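Speaker notes, Taleddale workshop, afternoon slot
Talk title: Stacking cups in a made-up kitchen (what 649 simulated episodes did for us)

Slide 1, title

Say hi, check the mic. Thank the Taleddale organisers for the bigger room. Mention I'm from the Ustdale lab and that the code is going up in September, because somebody always asks and then I lose my place.

Slide 2, why cups

Start with the boring truth: I wanted a task my mum would understand. Pick up one cup, put it in the other. Everyone in this room has done it while thinking about something else, and it's still a pain for a hand with this many joints! You've got a thin rim, tapered sides, and a thumb that has to end up on the correct side of the plastic before anything else matters.

Don't get dragged into grasp taxonomies here. Last time I did that I ate up half the talk.

Slide 3, the simulator

We built the scenes in Rarkance, which is our own simulator and has our own bugs in it. Wood table, grey wall, plastic cups, and a distractor object that the policy is meant to leave alone. In this batch it's a wine glass, lying on its side at the back.

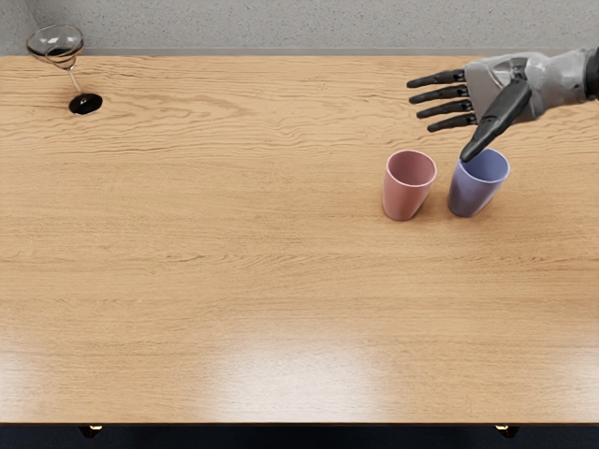

So the big question for us was how few demonstrations we could get away with. The full set is 649 episodes, all teleoperated by people in the lab wearing the tracking gloves, and if you've ever done an hour in those gloves you'll know why I'd like that number to be smaller. We trained on slices of it. The smallest slice was 30 episodes, and I fully expected that one to be rubbish.

(Pause. Let them guess. If it's a quiet room, just keep going.)

Slide 4, the method in one breath

We cut every demo into 3 phases: approach, grasp, nest. Each phase gets its own small policy, and a separate little network called Apaza decides when to hand over from one to the next. That's the whole trick. Apaza sees the camera view and the finger joint angles, and it gives you back one number, which is how sure it is that the current phase is finished.

Explain the name if asked. It was a folder name that stuck. Move on.

The handover is where earlier versions fell to bits. With a fixed timer, the hand would start lifting before the fingers had closed, and you'd get a cup spinning off across the table (show the clip if the laptop is behaving, skip it if it isn't). Once we learned the switch from the demos, most of that went away, and we didn't touch the grasp policy at all. I want to slow down and say that part twice. Same grasp policy, same weights, better timing.

Slide 5, results

Headline: trained on the full set, the system nests the cup in 97 per cent of our test runs. Starting positions for both cups are shuffled every run, and so is their colour. A run only counts if the moved cup ends up inside the other one and both are still standing when the hand lets go.

Then the small slice. It was worse, of course, but the failures were really neatly grouped, and nearly all of them were in the last phase. Approach and grasp were already in decent shape. It's the lining up over the second cup that wants more data.

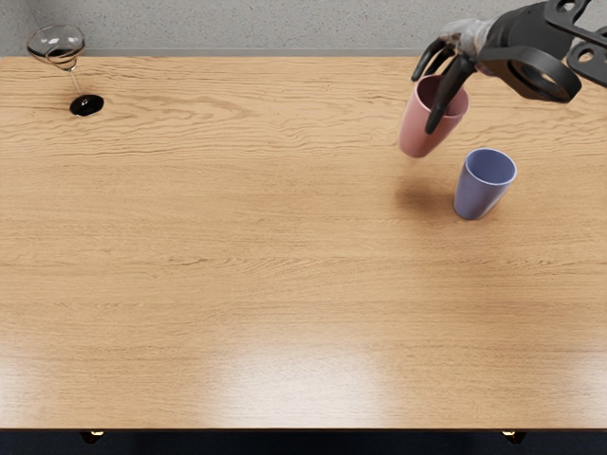
My favourite bit of the whole project is what that told us about collecting demos. We'd been recording every episode from start to finish, because that's how you do it, right? But if the nesting phase is the hungry one, you can start the operator off with a cup already in the hand and record only the end. It's shorter, it's easier on the shoulders, and my labmates have stopped hiding when I come round with the gloves.

Slide 6, what doesn't work

Be upfront. All of this is in simulation. Contact between thin plastic rims is modelled pretty crudely in Rarkance, and I don't trust it for anything softer than a picnic tumbler. One hand only. Nothing with liquid sloshing about. And our distractors don't move, so I can't tell you what happens if one rolls into the path halfway through a reach.

Also mention that the glare on the tabletop was left in on purpose. We trained a version with flat lighting early on and it got confused as soon as we put a lamp in.

Slide 7, next

Real hardware at Ustdale, same hand, same cups if I can find the right colours. Stacks taller than two. Trying Apaza on drawers, where the phases are a lot less obvious and I might have to let it work out the number of phases by itself.

Leave time for questions. If someone asks about reinforcement learning, the backup slide is after the references. Water bottle is under the lectern.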